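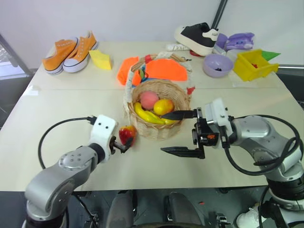

3.2 Collecting the demonstrations

All demonstrations were recorded at the Zornside laboratory on one two-armed station with a white table. An operator guided both arms by teleoperation while the Westa logger stored joint positions, gripper openings and the view from the head camera. Recording ended in September, and the set was frozen at 1,045 episodes after the checks described in Section 3.4.

Figure 1. Head camera view during a fruit basket episode. The left gripper holds a red apple in front of the basket; the right gripper is open, with one finger above the banana.

Each episode covers a single short task given to the operator as a written sentence. Tasks were drawn from a list of 61, of which 13 use the wicker basket. The remaining objects stay on the table as clutter. In Figure 1 these include a pair of orange canvas shoes, a yellow sponge block, a lavender bowl and a yellow crate. We moved the clutter between episodes but did not follow a fixed pattern, and the Flemora baseline was trained on the same layouts.

Fruit proved a useful group for grasping. A banana lying along the edge of a basket calls for a different approach from an apple or a lemon, and pieces that touch one another leave little room for the fingers. The basket handle also limits the paths open to each arm. Operators were free to choose which arm to use, and we kept episodes in which they changed their mind partway through.

An episode was discarded if the logger dropped frames or if an arm reached a joint limit. Failed grasps were kept when the operator recovered within 3 attempts. Labels for the start and end of each grasp were added afterwards with the Chaiyaporn annotation tool, using the gripper opening as a first guess and correcting it by hand.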